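Notes for the Neslow evening, slot 2 - living with a pale table

Thanks to Gertraud for having me, and do remember to thank whoever put the urn on, it was lovely last year too.

Start with the story of my aunt's table at Sturside and how she'd scold us over every cup. Let them laugh, then ask who has a table at home they're a bit afraid to use. (Wait for hands - there are always more than you'd think.)

Main point, and take it slowly: a pale top shows everything, and you can learn to be fond of that. Wipe with a damp cloth, follow the grain, dry it straight after. Please don't scrub at one little spot, you'll only end up with a dull patch in its place.

Next slide. Give them a moment to look for the mark before saying anything.
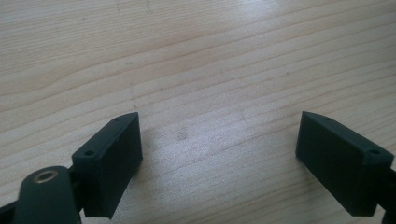
Pale wood, fine grain, and a small greyish mark a little left of centre

Ask what they'd do about it. Luzius will say sandpaper, he always does! My own answer is a soft cloth first, then a cup of tea and a think. Questions until the bell, then over to Ermanno for chairs.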